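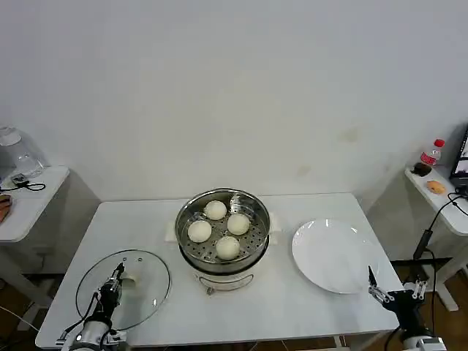
Stillow students teach a robot to serve the buns

If you happened to walk past the upstairs workroom at the Stillow community college this July, you may have wondered why so much attention was being paid to a pot of steamed buns. The summer robotics class, now in its second year, has given itself a kitchen job to learn, and the students have taken to it with a great deal of patience and (I am told) a good appetite.

The project goes by the name of Azar, and the task sounds simple enough when you say it out loud. The robot has two arms, and between them they have to deal with the glass lid, put the buns into the steamer and bring them out again onto a plate. Anyone who has ever lifted a soft bun with a pair of tongs will know how easily it dents, and a metal gripper is a good deal less forgiving than tongs.

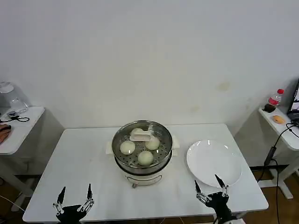 Both grippers open at the front of the table, with four buns in the steamer tray.

Begoña Garrido, who teaches the class, likes the buns because they show every mistake. "Squeeze too hard and you can see the mark from across the room," she told us. "Squeeze too gently and you're picking it up off the floor." Her six students take turns at the controls and at the keyboard, and they keep a shared notebook of grip settings that has grown rather thick over the weeks.

Candela Gallardo, one of the students, spent most of her first week on nothing but the lid – the handle is small, and glass is hard for a camera to make out. Her classmate Janaka Khan has been working on the other half of the job, which is setting each bun down gently once the arm has carried it over.

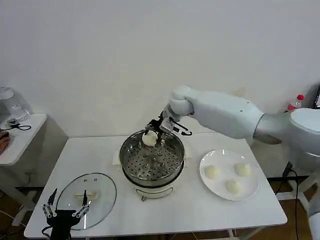

One bun on its way into the basket, with three more on the plate.

The class has had a grant of $4000 from Prumutero, a local kitchen supply firm, and the students hope to put part of it toward softer fingertips before the open evening, when families will be welcome to come up and watch.
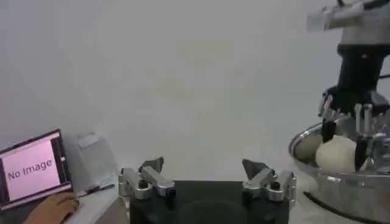
Can people with no robotics experience join the class?
Beginners are welcome, and most of this year's students had never worked with a robot arm before they signed up.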